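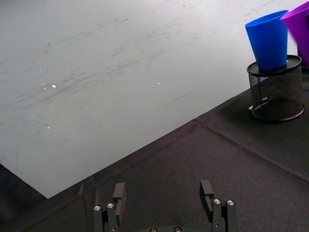

Last updated: August, 4:40 pm

Status: open, waiting on print shop

Problem: Adomaitis songbook, poem pages out of order in the reader's edition. Verse 3 of the Grultdale ballad shows up before verse 2. Only in the PDF, the web text is fine.

Tried so far:
Re-exported from Jukden. Same thing.
Cleared the cache, exported again -- verses ok but now the footnotes are gone. All 13 of them.
Rolled back to the July file. Footnotes back, verses wrong again.

Looks like the stanza breaks were typed as page breaks when the letters were transcribed. Fixed by hand on the ballad and the two elegies. Havent checked the rest of the songs yet.

Also the birth year in the author bio doesnt match the one in the intro. Need someone to check the parish register scan before we change either.

Alard has the old file queued for 200 copies. Asked them to hold -- no reply yet. Will call in the morning.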